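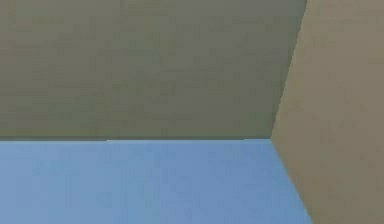
*Olive gray beside beige-tan*

## Tarnell Wall Paint, Flat Finish

Tarnell is a flat interior paint for people who have stopped reading color names aloud to their spouses. It covers in two coats, or three if the last owner loved burgundy.

- **Can size:** 4 liters
- **Coverage:** roughly 90 square feet per liter, per coat
- **Recoat:** after lunch, if you started at breakfast
- **Cleanup:** soap, water, mild regret
- **Item no.:** 674

Sample pots are sold separately. Buy one. Alasdair Pringle at our Workari counter has mixed a lot of second choices for people who skipped it.

Tinted cans can't be returned. New colors arrive in November.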